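Comparing two push rods for tabletop block tasks

Before you put a gripper on the arm, it is worth learning what a plain rod can do. Pushing shows you problems with calibration and table height that a gripper tends to hide. We compare two rods at a time, one short and one long, and keep everything else the same.

What you need

An arm with a tool collar, two rods, a flat board fixed to the table, and a set of small blocks in mixed shapes. Print the blocks yourself if you can. Include stars and cylinders, which behave very differently when pushed.

Step 1. Fit the rod

Slide the rod into the collar and tighten it by hand, then with the key. Enter the new tool length in the controller. Our long rod is 292 mm from flange to tip. Telma Pereyra once left the old length in, and we lost a tip to the board.

Step 2. Set the height

Jog down slowly until a sheet of paper drags under the tip. Go up 2 mm and save that as the working height. Check it at all 4 corners of the board. If one corner is off, shim the board and leave the program alone.

Step 3. Run the pushes

Start with single blocks, then move on to groups that touch. Use the same start positions for both rods. Keep the speed low for the first 3 runs.

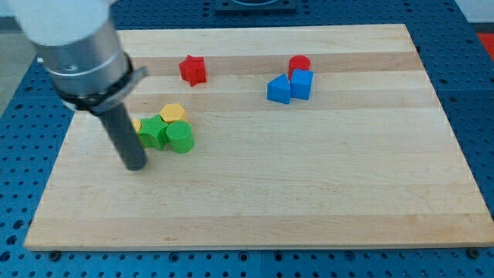

Groups take longer to score than single blocks. Write down which block you meant to move and which ones moved with it. Yuk-lan Ho marks the start positions with pencil dots, and we have all copied her.

Step 4. Compare

Look at the drift from the planned line first, then at how often the tip rode up over a block. The long rod gave us more room above the board but flexed on fast moves. We use the short one for anything near the edge.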